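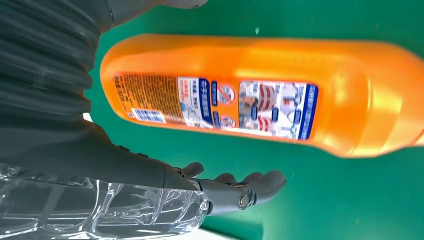
**Stardale, 20 Apr 2025.** Larkau, the household goods store on Thammasiri Street, will begin taking back empty cleaner and detergent bottles next week and will hand out plain-English label sheets for the imported products it sells.

Customers can bring in any plastic bottle that held a cleaning product, whether or not it was bought at Larkau. Bottles should be empty, with the cap on and the original label still in place. The store will accept up to 9 bottles per household per visit. Aerosol cans, glass and motor oil containers will not be accepted.

The label sheets were prepared with Suta, a translation office in Stardale. Many of the cleaners on Larkau's shelves come from Asia with the full directions printed only in the language of the country where they were made. Warning symbols and small drawings on the bottle help, but they do not tell a shopper how much to use or which surfaces to avoid.

"People hold up a bottle at the register and ask if they can use it in the bathroom," said Lucía Arroyo, owner of Larkau. "We were reading the same label out loud several times a day. Now they can take a sheet home and tape it inside the cabinet."

Each sheet covers one product and gives the directions, the warnings and the first aid steps in large type. Sheets for 200 products will be ready on opening day. The rest of the range will follow by September.

Candela Manzano, who managed the translations at Suta, said the warnings took the most time. "A red circle with a slash can mean several things depending on what is drawn or written with it," Manzano said. "We put the words next to a copy of each symbol so you can match it to your bottle."

Larkau reminds customers not to pour leftover cleaner from one bottle into another, and not to remove the label from a bottle that is still in use. Partly full bottles cannot be left at the store. They should go to the county drop-off site with paint and other household chemicals.

The return bin will be inside the front door during store hours. Staff will be at a table beside it from 2 to 4 p.m. each Saturday to answer questions and look up sheets. Sheets are free, and no purchase is needed.

**Contact:** Lucía Arroyo, Larkau, Thammasiri Street, Stardale. Requests for a sheet on a product not yet covered may be left at the register with the product name or a photo of the label.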